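Convocatoria de participantes: proyecto Verora, robótica doméstica de construcción propia

El taller compartido Gedo abre el plazo de inscripción para incorporar a 5 participantes al proyecto Verora, dedicado al montaje y ajuste de un robot de dos brazos destinado a tareas de mesa en viviendas. La coordinación técnica corresponde a Da-eun Heo.

Objeto de la convocatoria

Las personas seleccionadas colaborarán en el montaje mecánico, el cableado, la calibración de las pinzas y la realización de ensayos con vajilla de uso corriente. El trabajo se reparte entre la sede del taller y un domicilio particular, donde el robot opera con el mobiliario habitual de la casa.
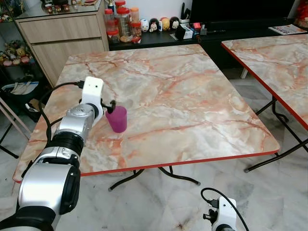
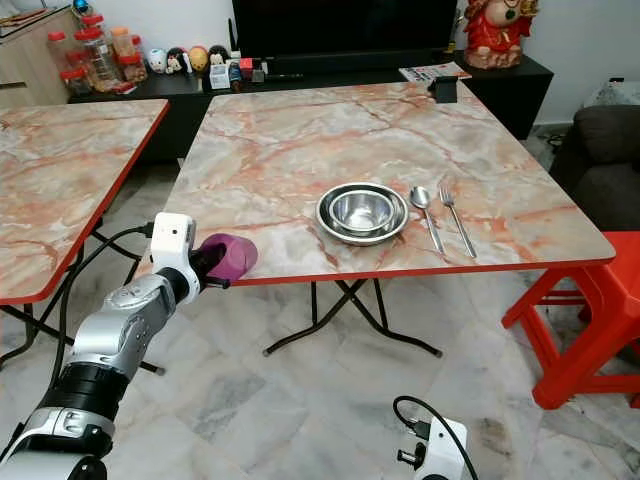
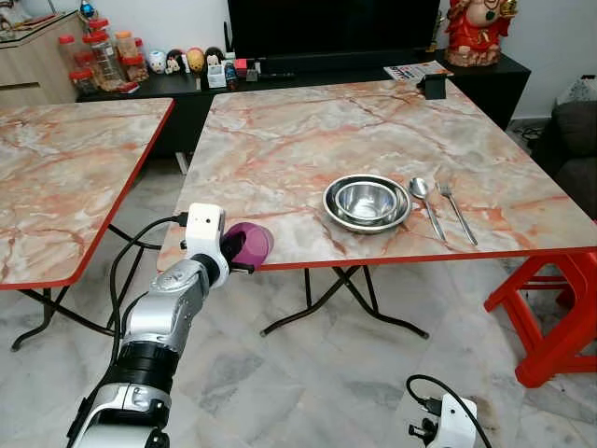 Dedicación y calendario

Se requiere una disponibilidad mínima de 2 tardes por semana. El programa comprende 40 sesiones y concluirá en el mes de junio con una demostración abierta a los miembros del taller. Las ausencias previstas deberán comunicarse a la coordinación con antelación suficiente para reorganizar los turnos.

Perfil solicitado

Podrán presentarse personas mayores de edad, con o sin titulación técnica. Se valorará la experiencia en alguno de los siguientes ámbitos:

Impresión 3D y diseño de piezas de sujeción.
Soldadura y cableado de baja tensión.
Programación en Python o C++.
Redacción de documentación técnica en español.

No se exige experiencia previa con brazos robóticos. Antes del primer turno, todos los participantes recibirán una formación inicial sobre parada de emergencia, distancias de seguridad y manipulación de las pinzas.

Condiciones

La participación no está remunerada ni genera relación laboral con el taller. Gedo asume el coste de los materiales, el seguro de accidentes y el desplazamiento al domicilio de ensayo. Cada participante abonará una cuota única de 79 euros, que da acceso a las herramientas comunes durante todo el programa. Los diseños y programas resultantes se publicarán bajo licencia abierta, con mención de sus autores.

Presentación de solicitudes

Las solicitudes se entregarán en la secretaría del taller hasta el 30 de septiembre de 2026, acompañadas de una carta de motivación de una página y de una breve relación de trabajos anteriores, si los hubiera. Las personas preseleccionadas serán citadas a una entrevista con la coordinación del proyecto. La resolución se comunicará por escrito a todos los solicitantes.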